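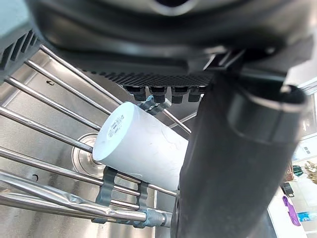 Home | Notebook | Builds | Playtests | Contact

September 2026
Posted by the Stitwood workshop

Grivovix, turn order and the trade phase again. Ran the long map twice with the new rules and once with the old ones for comparison. Notes before I forget.

The snowball problem is still there. Whoever takes Cella early gets the river income, buys the second settler a turn ahead of everyone else and is then hard to catch. Last build I tried raising the upkeep on river towns from 2 to 4. It slows the leader down a bit but hurts the player in last place more, as they usually have one river town and nothing else. Putting it back to 2.

What did help was moving trade in front of movement. With trade first, the trailing players can pool grain and block the pass before the leader's army gets through it. In the second game the Cella player had to stop and garrison for the first time since December. Keep this.

Scoring: the final totals were too far apart. The winner finished on 2,724 and the rest were well below half of that. Most of the gap comes from wonders, which pay out every turn once built. Options:

- pay once, on completion
- pay every turn but stop at the next era
- leave the payout and make wonders cost more stone

I prefer the second. The first makes late wonders better than early ones, and then everybody sits on their stone.

The computer opponent still won't attack across water. It builds the boats, loads them and leaves them in harbour. I think it is counting the sea tiles as impassable when it works out the route, then as passable when it decides what to build. Need to check both tables use the same costs.

The game ended on turn 42 both times with the new rules, by score. No conquest win yet. I would like one before changing the map size.

Cheung map: the north coast start is too dry. Add a wheat tile or swap the hill – either is fine, but do it before the next round so we don't have to redo the numbers.

To do: era cap on wonders, boat routes, north coast. Rulebook text can wait.

Contact the workshop | © Stitwood | Back to top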